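3 min read

Subject: Re: [narngate-net] Fall meetup notes, and who is in for October?

Hi everyone,

What a turnout! I came home from the supply chain evening with a full notebook and a sore hand, and I'm still buzzing. Huge thanks to the Kravets people for lending us the upstairs room and for letting us run past nine.

Ona Vītola wrote:
> Could someone post the short version for those of us who
> missed it? I mostly want to know what Dilow said about
> their supplier reporting, and whether small members can
> join the October round or if it's only the big ones again.

Short version, Ona. Dilow has moved its supplier questionnaire from 60 questions down to 20, and the answers coming back are so much better. People fill it in themselves now and don't pass it to a consultant. They also publish the water figures by site, even the ugly ones, and I loved how calmly they talked through the two sites that got worse. The packaging part was thinner – I'd have liked another half hour on returns. 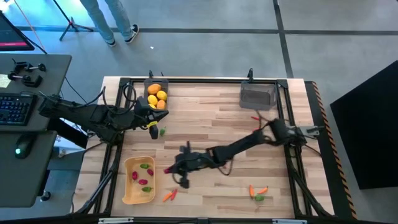 Can small members join the October round?
Any member with at least five suppliers can join, and there's no fee for the first year.

Omside went second and talked about freight. They've been grouping shipments with two neighbors on the same road, which sounds simple until you hear how many phone calls it took. Over 1000 pallets have gone out that way so far. Their spreadsheet is ugly and wonderful and they're happy to share it, just write to me off list.

A few of us stayed behind to argue about audits (in a friendly way!). My own view is that we should swap auditors' notes between members before we pay for anything new, but I know that isn't everyone's. Please bring it up on the October call if you feel strongly. The call starts at 4 p.m. and I'll send the dial-in the day before.

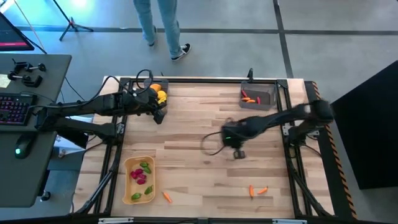 Yellow bell pepper in the gray bin.

Still looking for one more speaker on repair and reuse. First-timers very welcome, slides optional.

Warmly,
your list host

Comments

marten_k: Second the request for more on returns. We're stuck on exactly that.

Jo: Got the freight spreadsheet, thank you! Tab three alone was worth it.

pbell: Is the questionnaire going to be shared too, or only the freight file?

Recent on this list
Supplier questionnaires, long or short?
Water figures by site – how do you publish yours?
Notes from the Narngate spring meetup
Call for speakers, repair and reuse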